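Bridoleo Opens Refitted Storage and Packing Room at Ornano

FOR RELEASE: July 2019

Bridoleo announced today that its storage and packing room at the Ornano building is open again after a complete refit. The room handles trays, boxed supplies and small parts for the company's household goods business, and it had kept the same layout since the building was first leased.

The work was carried out with Sason, which supplied the shelving, and with the interiors firm Van der Merwe, which prepared the floor plan. It took 40 working days from the removal of the old racks to the return of the last boxes.

The most visible change is the shelving. The former racks, bought at different times and in different heights, have been replaced with low units in bright yellow. Items in regular use can be set down and picked up without a ladder. Gray carpet tiles have been laid with the stripes running in alternating directions, so that a worn or damaged tile can be lifted and replaced on its own.
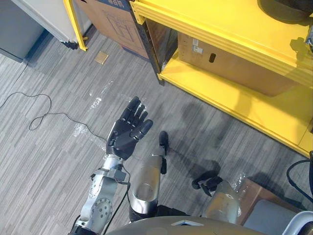

Yellow shelving and gray striped carpet tiles at Ornano, with cardboard boxes near the shelving.

"We had a room that worked only for the people who had worked in it longest," said Santeri Ruotsalainen, head of facilities at Bridoleo. "A new employee would open four or five boxes to find one tray. We wanted a person to be able to walk in and see what was there."

Under the new arrangement, black plastic trays are kept on the upper shelves and smaller labeled items on the lower ones. The room has space for up to 400 trays. Trays are counted at the close of each month, and any with a cracked rim are set aside for recycling. 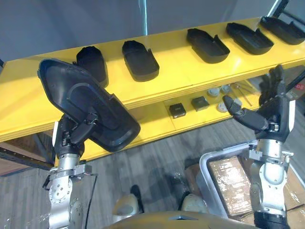 Black plastic trays on the upper shelf of a yellow unit, with small labeled items below.

Staff were asked to comment on the plan before any furniture was ordered. Their main request was for more flat surface at working height. The top panels of the low units are therefore left clear for sorting at the start of each shift, and whatever has been placed on them is returned to its shelf or box by the end of it. Cardboard boxes with hand holes were chosen for the lower level, where they can be pulled forward by one person.

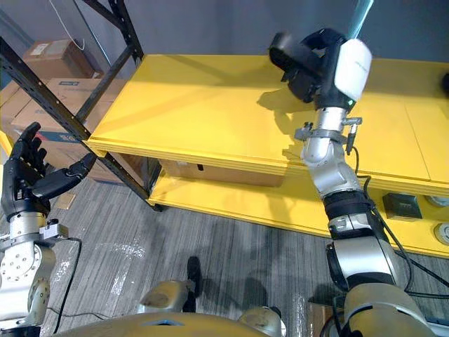

Tidying and Packing Routine

Bridoleo has also adopted a written routine for the room. Deliveries are opened beside the shelving, and the contents are put away before the next delivery is brought in. Plastic wrap is gathered from the floor at the end of each unpacking period. Empty boxes are either flattened or moved to the packing side for reuse.

Vilja Kinnunen, who manages packing operations, led the training for 25 employees. Each session lasted 2 hours and was held in the room itself, using ordinary stock.

"People asked very practical questions," Kinnunen said. "Which way up does a tray go? Where do I put a box that is half full? We wrote the answers down, and those answers became the routine."

Padded and soft goods are handled separately from the trays. They are checked for loose seams before packing and are laid flat wherever their size permits.
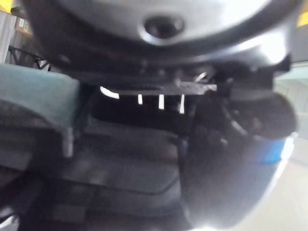
Employees may propose changes to the routine through their shift supervisor. Proposals received during the summer will be reviewed in September, when Bridoleo and Sason will also decide whether more shelf units should be ordered for the adjoining room. Van der Merwe has prepared a plan for that space, and no further building work would be required.

Regular deliveries to Ornano have resumed. Suppliers should continue to use the rear entrance and should mark each box on at least one short side, so that the label can be read once the box is on the shelf.

About Bridoleo

Bridoleo stores, packs and distributes household goods for independent retailers. Inquiries about the Ornano room may be directed to Santeri Ruotsalainen at the company's facilities office.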